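Ternasside Code

The Ternasside Code is a voluntary set of rules for testing two-armed robots on household tasks such as making toast, clearing dishes and folding cloth. It was drafted at Dratedholm and has 6 parts, most of them short. It has no legal force, and its claim to be a "standard" rests mainly on the word being printed on the cover.

Part 3 covers kitchen appliances. It asks that the appliance and any tray or plate be set out within reach of both hands, that power cords be kept clear of the arms, and that every failed attempt be logged. A task may be called "reliable" after 300 logged attempts, a threshold the text never justifies.
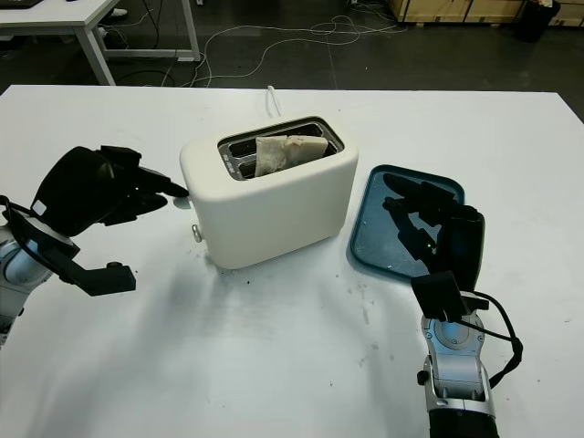
Two-handed toaster task, with bread in the slots and a tray alongside.

Critics have pointed out that the Code says little about crumbs, loose cables on the floor or worn work surfaces — the ordinary conditions of most labs. The Plosham trials, often cited in its favour, recorded 3262 attempts but used a single model of toaster. Whether the results carry over to a real kitchen is unknown.

A revised draft was released on 11/9/24. It adds a labelling rule for emergency stops and leaves the threshold unchanged.

Related articles
Abella grip scale
Plosham trials
Household robot testing
Emergency stop
Voluntary standard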